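The Robot Has to Learn Your Desk

By Nesma Tawfik

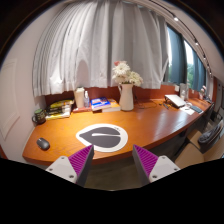

Khadija Bensaid has put the same computer mouse back on the same mouse pad 200 times, and she would like it known that she has a doctorate.

The mouse moves, she picks it up with a pair of plastic fingers on a handle, she sets it down where it belongs, and then she does it again with her elbow a little higher. At the end of the afternoon she has a sore wrist and a folder of recordings. Somewhere in that folder, if her colleagues at Mudberg are right, is a lesson a robot can use.

The robot, when I visited the lab in December, was bolted to a table two floors down and had never been in a room with curtains.

Mudberg is a small research group with a rented floor, a good coffee machine and one stubborn idea, which they call Stovik. Most attempts to teach a robot arm by example go through the arm itself. You sit at a set of controls, you steer, and the arm follows like a teenager asked to empty the dishwasher. It's slow. It also means the arm has to be present, and arms are heavy, expensive and unwelcome in other people's homes.

So Stovik sends only the fingers. A person carries the gripper by hand, with a camera riding on it, and does the chore as the robot might. The arm never leaves the building. Later, software works out how the fingers moved from what the camera saw, and a model learns to connect the view to the movement.

None of this is new in outline, as Abdelghani Zerouali was quick to tell me. Zerouali runs the training side and has the air of a man who has read the related work section of every paper ever written. What interested him was a duller question. If you have a fixed number of recordings to spend, should you spend them in one place or scatter them?

The group tried it both ways. Each model got 3000 recordings. One set came from 2 desks, gone over in loving detail. The other came from 90, each visited briefly by somebody with a gripper and a list. Then both models were put in charge of the arm and asked to tidy desks neither had met.

The first model was superb on the desks it knew. On a strange desk it reached with great confidence for a spot where a mouse ought to have been. "It had very good manners in exactly two houses," Zerouali said.

The second was clumsier and usually got there. It fumbled more and closed its fingers too early, but it went to the right object, and it wasn't thrown by a vase or a loop of cable lying across the wood. Ilham Lahlou, who scored the trials, kept a separate column for what she called dignity. The second model did poorly in it.

Lahlou also found the result that annoyed everyone. Tidy desks, she noticed, were nearly useless. People who knew a gripper was coming had cleared up beforehand, and recordings from those desks taught the model hardly anything about clutter. The group now asks its hosts to leave things alone, a request that turns out to be harder to obey than "please clean up." One host rearranged her books by height and denied it.

Not everyone is sold. Deirdre Mac an tSaoi, who builds grippers at Pistotwood and has lent the group a good deal of advice, some of it requested, thinks the handheld method hides a problem. A person's hand makes a thousand small corrections without being asked. When the fingers slip, the wrist fixes it. The arm downstairs has a wrist of its own, and its opinions are different.

"You're teaching it to dance by mailing it your shoes," she told me.

Bensaid doesn't really disagree. She has started recording her own mistakes, the dropped pens and the bad grabs, along with what she did next to recover. The early models trained on these drop just as much as the old ones. They do seem to go back and look for it, though Zerouali wants many more trials before he'll let anyone say so in a paper.

The next version, called Luo, will swap desks for kitchen counters. Bensaid has already been told to expect spoons.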